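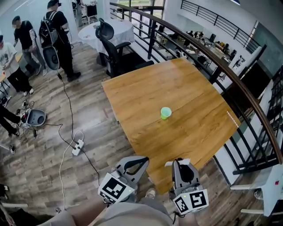
## 4. Equipment Planning and Cost

**Figure 3.** Cup task with a pair of hand-held grippers. Each gripper carries a marker block with black square patterns.

The purchase plan at Floltholm was written in March, before the task list was final. We therefore budgeted by station and left the tasks open. A station is one pair of hand-held grippers, a table, a power strip, cables, and a small box of objects. The cup task in Figure 3 needs very little on the table, and most of our early tasks were chosen to be like it. Objects made up the smallest line in the budget.

### 4.1 Grippers and spares

The first quote, from Clernside, covered complete pairs only. Honeylyn Soriano asked for a second quote with finger pads and marker blocks listed as separate parts. We used the second one. Pads wear at the contact surface, and a marker block with a scratched pattern has to be replaced before the next session. Buying a full gripper to get either part would have used up the repair money early.

We ordered 40 spare pads and 85 printed marker faces. The faces are cheap and can be changed at the table. The pads take longer, and we planned for one person at each site to learn the job. Shipping was charged per order, so both sites, Floltholm and Grullgate, bought their spares together.

### 4.2 Space, power and cables

Floor space was harder to plan than hardware. Several people may be working with grippers in the same room, and cables on the floor limit where the next table can go. Our first layout measured only the tables. The second layout also marked the cable runs, the outlets, and a place to put down a gripper between sessions. It held fewer stations than the first, and we cut the gripper order to match.

Furniture was not bought new. The sites used tables they already had, which differ in height and finish. We recorded both with each session so that results can be compared by table.

### 4.3 Operator time

Over the full plan, operator time cost more than equipment. We booked 300 operator hours and set aside 40 of them for setup, charging, and part changes. Grullgate used up its share of the setup hours first, mostly on cable faults. For a second purchase round we would move money from complete spare pairs to cables and connectors, and would ask suppliers for a repair time in writing before comparing prices.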